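Convocatoria: técnico/a de planificación y compra de equipos de automatización — Tavares, planta de Luncombe

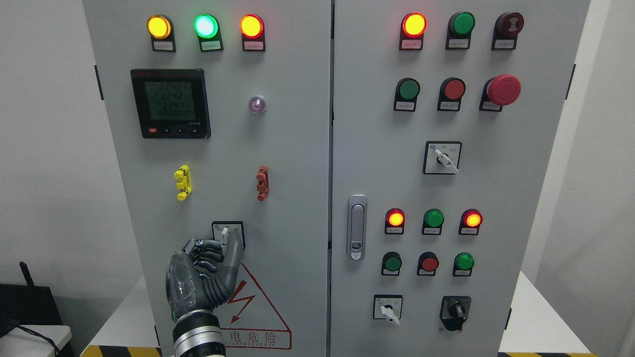 Selma Trajkovski pide que el presupuesto separe desde el principio la mano robótica de su mantenimiento, porque en la compra anterior los recambios acabaron cargados a otra partida.

Funciones: redactar pliegos para manipulación de selectores y pulsadores en armario eléctrico, comparar ofertas y planificar entregas hasta diciembre.

Requisitos: formación eléctrica y experiencia en compras técnicas.

Contrato de 6 meses, ampliable. Referencia 1703. Candidaturas hasta el 2026-05-27.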